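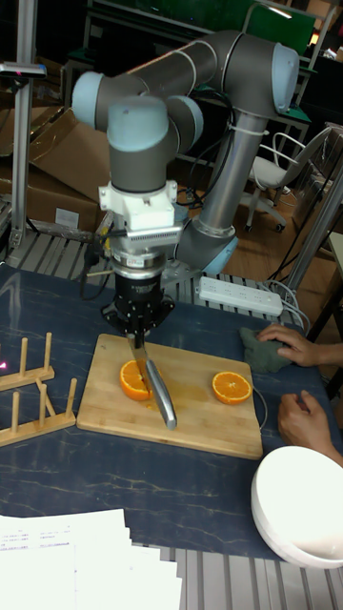 Bresura kitchen bench, notebook
Thursday, April 3, 2025
Citrus, second round (Lūse)

Oranges today, same bench as in March. Last time was lemons and the notes were thin, so I'm writing more down this time.

Kernton delivery was on the step when I got in. One bag, 1,069 g on the kitchen scale with the net still on. Fruit firm, no soft spots, a few with a scuffed patch near the stem. Rinsed under the cold tap and dried on a tea towel before anything went near the board. The lemons in March went on wet and slid, and I lost a good part of the morning to it.

Set-up

Bamboo board flat on the dark blue marble-look top. Pegged wooden dish racks over on the left, out of the way of the fruit. White bowl to the right for finished pieces. Green cloth on the right as well.

I had the bowl behind the board in March and kept reaching over the fruit to get to it. Right side is better. It takes up a lot of the bench, though, and the medium one from the bottom shelf would probably do for a short session.

Checked the board for rock before starting. It doesn't rock. The older board does, and I've written that on its label so it stops coming back out of the cupboard.

Cutting

Halve across the middle, through the segments, so the cut face shows the full wheel. Cutting stem to end gives you a long face with the core running down it, and the quarters come out with a strip of pith that someone has to trim. Across is what we agreed for Lūse. Please stick to it even if you do it the other way at home.

Halves go down cut side up. I know the usual advice is cut side down for a steadier base, and for slicing half rounds I'd agree. For this round we want the face showing so it's easy to see whether the next cut goes through the centre. The cost is that the rind side is curved and the half can roll if the blade comes in off centre.

Things to watch:

1. Peel. The knife goes into the pulp with very little effort and then meets the peel at the bottom, where it needs more push. Keep the push even. A sudden one shifts the half.

2. Blade left in the fruit. If it stops partway, don't twist. Twisting tears the segments and you get a ragged piece that can't be used for comparison. Back it out along the same line or carry on down.

3. Gap between halves. Leave enough bare board that the blade can come down on one without knocking the other. One toward the left, one toward the right works.

4. Seeds. These are sold as seedless. I still found one, small and flat. It's taped to the inside back cover.

The knife is the one with the rounded silver handle. It's smooth, and juice on your fingers makes it slippery, so wipe hands before picking it up. Edge was fine on the first fruit. I haven't sharpened it and don't want anyone else to until the Lūse rounds are finished, or we'll be comparing a dull knife with a sharp one.

Juice

More of it than with the lemons. It collects in the middle of the board and leaves a darker patch there. Bamboo takes it up quickly at the surface, and once the patch has set in, a dry wipe does very little.

Weighed one fruit before cutting: 157 g. I meant to weigh the pieces afterward and get a figure for what was lost to the board, but they had gone in with the rest by the time I remembered. Next time put a small dish on the scale first and leave it there.

Juice also gets onto the navy surface along the edge of the board. It's hard to see against the pale veining until you put your sleeve in it. Run a finger along the edge between fruits, and lift the board now and then to check underneath.

Cloth

The green one stays on the bench to the right of the board, near the bowl. It doesn't need folding. Crumpled is quicker to press down and pick up, and the folded one from last month kept opening out anyway. What does matter is that it goes back to the same side each time. I had it on the left for a short while and it ended up against the rack pegs.

Dark green hides orange stains very well, so don't judge by looks. Rinse it when it feels sticky. 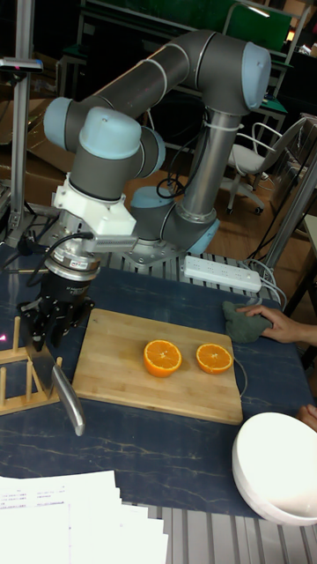 Clean-up

Warm water, 600 mL in the small tub, with a short squeeze of dish soap. Board wiped both sides, along the grain, then stood on its long edge to dry. Don't lay it flat while it's damp. Don't soak it either, the strips can lift at the joins.

Deltier oil on the board once it's properly dry. I left this for tomorrow morning. Thin coat, leave it, wipe off the extra. The last coat was too heavy and the board felt tacky for days.

Racks: a wipe over the base rails and between the pegs. Pulp dries in there and is a pain to pick out later. A bottle brush gets in better than a cloth.

Knife washed and dried by hand straight away. Acid from the fruit will mark the blade if it sits.

Peel went in the green bin. Edible pieces are in the fridge, middle shelf, in the lidded tub. Help yourselves, but finish them by the end of the week.

For next time

Ask Kernton for fruit of one size. The spread in this bag was wide enough that the small halves and the big ones didn't behave the same under the blade, and I can't tell how much of the difference is size and how much is ripeness. A box of 6 matched ones would be more use than a full bag.

Try the oranges at room temperature from the night before. Today's came off a cold step.

New tea towels needed. Also tape for the labels.

Grapefruit is still on the list. Check that the board is wide enough for two large halves with a gap before ordering any.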